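Sunday, July 2, 2023

My feet hurt and I have eaten too much cake, but I want to write this down before I sleep, because next week I will mix everything together.

Today was the open day of the Zernideck house. I took the early bus and I was there before the door was open, so I stood with the other early people and read the paper they gave us. The paper said the project is called Lamont and that the purpose is to teach robots to do housework by collecting many hours of people doing it. I knew this already from the newsletter. What I did not know is that the visitors may come so close.

They let us in by groups of 6. Our group went first to the kitchen, where there was only a talk, and the talk was long. The man spoke fast and I lost him when he came to the part about calibration. I wrote the word in my notebook to look it up later. Then we went to the bedroom, and for me this was the best part of the day.

The work there was with jeans clothes on the bed. The person does not touch the cloth with the fingers. There is a gripper for each hand, and the cloth must be caught, lifted and turned only with these. I had imagined something slow and stiff, like the machine in my old factory which put lids on jars. But the hands are human hands, so the movement is human too, only the fingertips are changed.

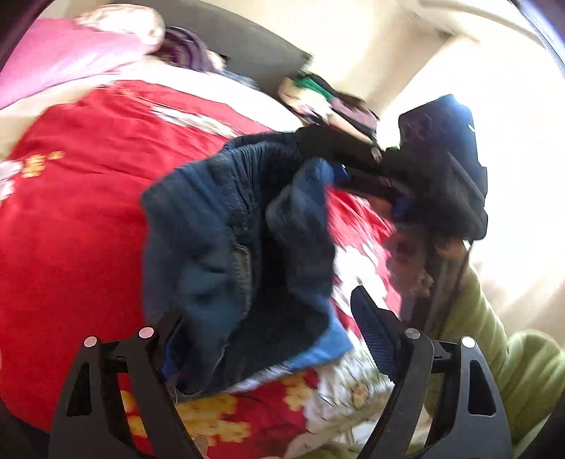
Two grippers and the denim in the air, over the red blanket with flowers.

I looked a long time at the waist part. It is thick there and it has many small folds, and I think it must be the most difficult place to hold. When I fold trousers at home I never think about the waist. I take it, I shake it, it is done. Today I thought about it for maybe the first time in my life. My mother was very strict about folding and she would have had opinions.

The bedroom was a real bedroom, with clothes in piles and bags on the door, and I liked this. At the Trurkeck fair in November everything was on a clean white table and I came home with nothing to remember. I also liked the blanket. We had a red one when I was small, with roses, and I was not allowed to sit on it.

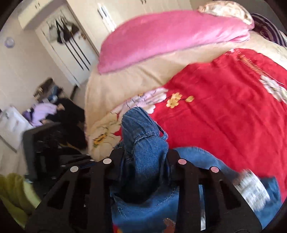

The gripper with a fold of denim between its fingers, pink pillow behind.

After this the visitors could try, but on a towel, in the other room. I waited 36 minutes in the line. The grip is heavier than I believed and my wrist was tired very soon. I caught the corner of the towel on the second attempt, I lost it, I caught it again. The young woman beside me said "good, good", which was kind of her. They want each person to do 100 folds in the training before the recordings count. I did 5 and I had enough!

I asked if the robot will later know the difference between a sleeve and a leg. The answer was "we hope so". I wrote this in the notebook also.

The cake was from Zesance, the bakery near the station, lemon, a little dry at the sides. I took two pieces. On the bus home I tried to explain the grippers to my neighbor with two spoons from my bag and she was polite about it.

Tomorrow: wash the dark things, call the dentist, look up calibration.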